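Carnet d'atelier > Robotique > Le bras, suite

Le bras, suite : la cuisine qui n'existe pas

26 août 2026

Je reprends où j'en étais resté, c'est-à-dire avec un bras d'occasion posé sur deux palettes au fond de l'atelier partagé de Voltton, un pied en acier découpé trop court et une alimentation qui sent le chaud quand on la regarde de travers. Le vendeur, Ó Ceallaigh, m'avait promis un appareil « prêt à brancher ». Pour la prise secteur, je n'ai rien à redire.

Le pied, donc. J'avais reporté les cotes depuis un plan où l'entraxe des trous était donné d'axe à axe, et moi j'ai percé de bord à bord. 12 mm d'écart, ce qui ne se rattrape pas à la lime, j'ai quand même essayé pendant une soirée. Setareh Jafarzadeh est passée derrière moi, a posé le réglet sur la platine, l'a reposé sur l'établi et est repartie se faire un thé. La nouvelle platine m'a coûté 17 euros de chute d'acier et un foret. Elle tombe juste. Je l'ai laissée brute, je la peindrai en octobre quand j'aurai fini de la démonter.

Côté électronique, la carte Veltton accepte enfin de parler aux moteurs. Il manquait une résistance de terminaison au bout du bus, mentionnée en page 494 du manuel, dans une note de bas de tableau. J'avais changé deux câbles, reflashé la carte et insulté le connecteur avant d'arriver à cette page. Pour ceux qui tomberaient ici en cherchant « Veltton erreur 7 » : mesurez la résistance entre les deux fils du bus, hors tension. Si vous lisez le double de ce que vous attendez, vous avez mon problème et vous pouvez aller vous coucher.

Comme le bras réel ne bouge toujours que sur l'axe de la base (il dit non de la tête, je le comprends), j'ai passé une bonne partie de l'été en simulation. Le projet s'appelle Orkemov, le nom est une faute de frappe que j'ai faite à la création du dépôt et que je n'ai plus eu le courage de corriger. L'idée est simple : un plan de travail, des objets de cuisine en désordre, et le bras qui range. C'est le but depuis le départ, d'ailleurs, je n'aime pas débarrasser. Au rythme où vont les dépenses, j'aurais pu me payer de la vaisselle jetable jusqu'à la retraite.

La simulation a de gros avantages. On ne casse rien, on relance, et le plan de travail est en pierre veinée alors que le mien est en mélaminé gonflé du côté de l'évier. J'ai mis aussi du parquet. Quitte à ne pas exister, autant que la cuisine soit bien.

Ce que je n'avais pas prévu, ce sont les couteaux. Un bol se saisit par le bord, on a de la marge, la pince peut arriver un peu de biais. Un couteau posé à plat n'offre presque rien en hauteur. Il faut descendre les doigts au ras de la surface, et si l'on descend trop, le moteur physique considère que la pince et le plan se traversent et renvoie le tout au plafond. J'ai donc mis une hauteur plancher sous laquelle les doigts n'ont plus le droit d'aller. Résultat des premiers essais : une pince très prudente, qui se ferme sur de l'air avec beaucoup de conviction.

Reste la question du voisinage. Avec un seul objet sur le plan, n'importe quelle trajectoire fait l'affaire. Ajoutez un vaporisateur couché et un gobelet renversé, et le poignet, qui est gros, trouve toujours quelque chose à bousculer. Pour l'instant je tire les positions au hasard au démarrage, avec une distance minimale entre les objets que je réduis petit à petit. J'ai aussi tendance à lui simplifier la vie en remettant les bols au fond, puis à me féliciter des progrès.
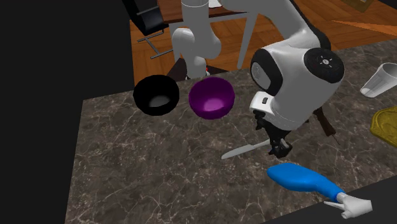
La prochaine étape est d'apprendre au planificateur à contourner avec le poignet, et plus seulement avec le bout des doigts. Il me faudra aussi rebrancher le deuxième axe du vrai bras, dont le connecteur est resté dans une boîte que j'ai rangée soigneusement, donc perdue.

3 commentaires

Aisling Mac an tSaoi
Pour le couteau, as-tu essayé de viser le manche ? Chez moi la lame ne donnait jamais rien de stable.

Setareh Jafarzadeh
Le thé était prévu avant la platine. La boîte est sous l'établi, à côté de tes palettes.

grenouille_du_bus
Erreur 7, bus mesuré, le double en effet. Je vais me coucher. Merci.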